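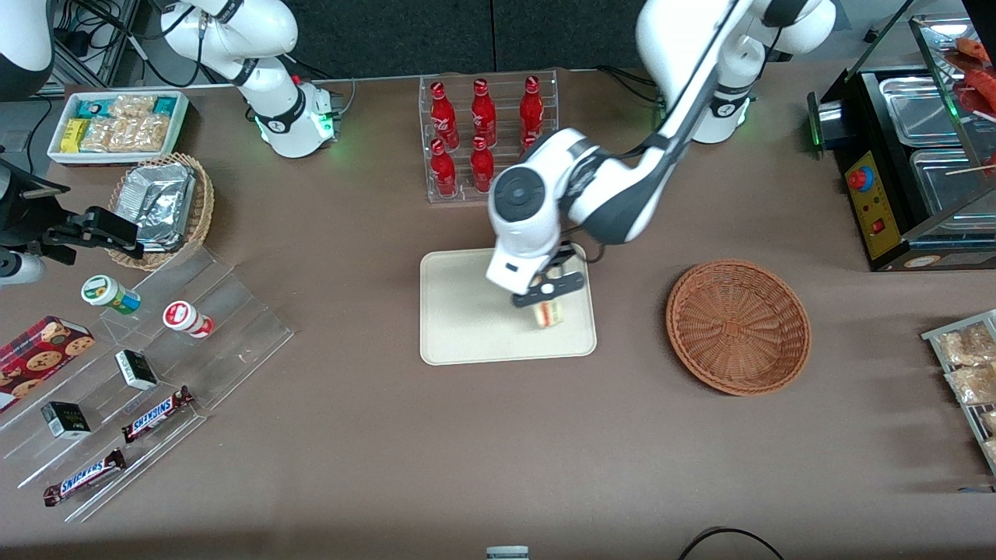 About Dutanum

Dutanum is an independent food testing and labelling company based in Trirneck. We work for firms that make chilled food, baked goods, snacks and soft drinks for sale within a short time of being made. Most of our clients are sandwich makers, bakeries with a wholesale round, and caterers who supply offices, colleges and trains. We have 251 clients on contract, and last year we issued 2409 test reports.

We do not make, sell or distribute food, and we hold no shares in any business that does.

What we do

Our work falls under four headings: shelf-life testing, ingredient and allergen labelling, nutrition calculation, and site hygiene checks. A client may take one service or all of them. Each is quoted and reported separately.

Shelf-life testing

The client sends a set of finished packs from a normal production run, in the packaging used for sale. Packs made up specially for the test are not accepted. On arrival we record the pack temperature, the condition of the seals and the time of receipt. The packs are then divided between storage conditions agreed in the test plan. For chilled products this normally means a period at 4°C followed by a period at a higher temperature, which stands in for the journey home and a domestic fridge that is opened often.

Packs are withdrawn at set points and examined for total count, yeasts and moulds, and the organisms named in the plan. Acidity and water activity are measured on the same packs. Appearance, smell and texture are scored by trained staff against a reference pack. A filling may be safe some time after the bread has gone stale, and the report gives both limits. Where they differ, the shorter one sets the recommended life.

A recommended life applies only to the recipe, pack and process tested. A change of bread supplier, a different film or a new line of dressing may alter the result, and we ask clients to tell us before such a change is made.

Ingredient and allergen labelling

We draft labels from the client's recipe sheets and the specifications of each bought-in ingredient. Compound ingredients such as mayonnaise, pesto and seasoned chicken are broken down to their parts and checked for allergens at each level. If a supplier's specification is out of date, or does not say how cross-contact is controlled, we return it with a written query. We will not complete a label on the basis of a product name alone.

Warnings of the "may contain" kind are used only where the client's own risk assessment supports them. We can help to write the assessment, but the client must sign it.

Nutrition calculation

Values are calculated from published food composition data and supplier figures, with allowance for water lost in cooking. Laboratory analysis is offered where calculation is a poor guide, for example with fried snacks, where oil uptake varies from batch to batch. Reports state which method was used for each value.
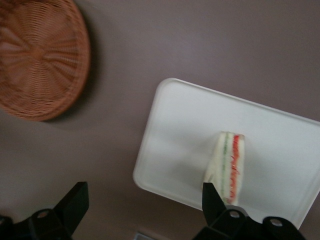
Woven wicker tray on a plain tabletop.

Site hygiene checks

Our field staff visit production kitchens, packing rooms and places where food is set out for serving. Swabs are taken from surfaces after cleaning and before work begins, and again during a shift. The visit also covers cold storage records, hand washing, date coding and the order in which raw and ready-to-eat items move through the building. Findings are graded as minor, major or urgent. Urgent findings are given to the site manager in person before we leave.

For buffet and counter service, the check includes the containers and trays used for display. Those with a smooth surface can be swabbed in the usual way. Woven items are harder to clean and to sample, and our standing advice is that open food should not touch them without a liner that is changed at each refill.

Our laboratories

We run two laboratories, both in Trirneck. The larger handles microbiology and the storage trials. The smaller handles chemistry and sensory work, and is kept in a separate building so that smells from the culture rooms do not affect scoring. Storage cabinets are logged continuously, and an alarm is raised with the duty analyst if a cabinet drifts outside its set range. If a fault affects a trial, the client is told the same working day and the affected packs are tested again at our cost.

Sample records: Sketel

Every pack is entered in Sketel, our sample record system, when it arrives. Sketel holds the receipt details, the storage history, the raw results and the name of the analyst who approved each one. Clients have read access to their own records and can download reports, labels and graphs. Results are not shown until they have been checked by a second analyst. Once a report is issued it cannot be edited; a correction is made by issuing a new version, and the earlier version stays on file.

Small producers: the Mai scheme

The Mai scheme is for businesses that make food in small batches and do not have technical staff. It covers a basic shelf-life trial, one label and one site visit at a fixed price. Work under Mai is done by the same staff and to the same methods as our other work. The difference is in scope: the number of withdrawal points is smaller, and the recommended life is set more cautiously as a result. Applications open each July and places are given in order of receipt.

Confidentiality and complaints

Recipes and results belong to the client. We release them to a third party only with written consent or where the law requires it. Complaints should be sent in writing to the quality office, quoting the Sketel report number. A reply is sent once the raw data have been reviewed by an analyst who took no part in the original work.

Sending samples

Chilled samples are received up to 4 pm. Please book a slot before dispatch and enclose a printed copy of the test plan in a sealed sleeve on the outside of the box.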